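# How does a robot learn to fold a shirt?

You probably learned to fold a shirt by watching somebody do it. Maybe you got it wrong a few times. After that your hands more or less knew what to do.

A robot can learn in a similar way, but it needs a lot more help. It needs examples, and people have to make them.

## What is an example?

For a robot, an example is a recording of one job, from start to finish. If the job is folding a shirt, the recording begins with the shirt lying there and ends when the person says it is done. A camera saves what things looked like. Other sensors save how the hands moved and when they opened or closed.

At Tikex, where Tamara Ursu works, people make these recordings all day long. They use grippers they hold in their hands. A gripper is a tool that opens and closes, a bit like your thumb and finger. The person squeezes, the gripper closes, and the cloth gets picked up.

Why not use bare hands? A robot doesn't have ten fingers. It has grippers. If a person folds with grippers too, the recording shows moves that the robot can copy.

## Why so many?

Tamara's team wanted to teach shirt folding, and they recorded 2,068 examples. That sounds like far too many for one kind of job. But think about what happens when you drop a shirt on a bed. It never lands the same way twice. A sleeve may be hidden underneath, or the bottom may be rolled up.

A wooden block is easier. It keeps its shape when you push it. Cloth changes shape every time you touch it, so the robot has to see many different starts.

The team also changes other things between recordings:

- the color and size of the shirt
- the sheet or table under it
- how bright the room is
- how messy the shirt is at the start

If every example used one red shirt on one white table, the robot might be lost when it met a green one.

## A day of recording

Amrit Dhillon is one of the people who does the folding. He says the first 36 shirts of the day are easy, and then his wrists start to notice. He takes a break and shakes out his arms.

Each turn goes like this. Amrit messes up the shirt and starts the recording. He picks up an edge, folds it over, and smooths it down -- not too fast, or the camera picture gets blurry. Then he stops the recording and starts again with a new mess.

The room matters as well. If someone moves things around in the middle of a recording, that example may have to be thrown away.
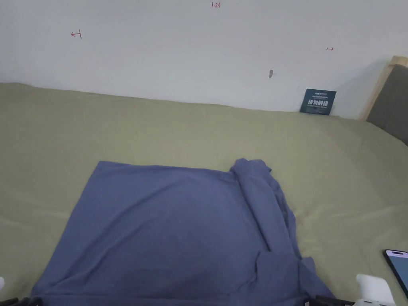

Mistakes are not always thrown away. Say the cloth slips and Amrit has to grab it again. That recording can be useful, because the robot will drop things too. It needs to see how to pick up the edge and keep going.

## Who checks the examples?

Sieglinde Janssen watches the recordings afterward. She looks for blurry parts and for ones that stop too early. In one batch of 1,000 she took out 43. The rest went to the computer.

The computer goes through the examples over and over. It looks for patterns between what the camera saw and what the grippers did next. This step is called training. Then the robot gets a shirt it has never seen, and the team watches what it does with it.

## Try it yourself

Put on a pair of thick mittens and fold a T-shirt. Ask a friend to watch and write down each move you make. Now mess up the shirt and let your friend fold it by following only the list. See where your friend gets stuck -- that is a spot where the list needs another example.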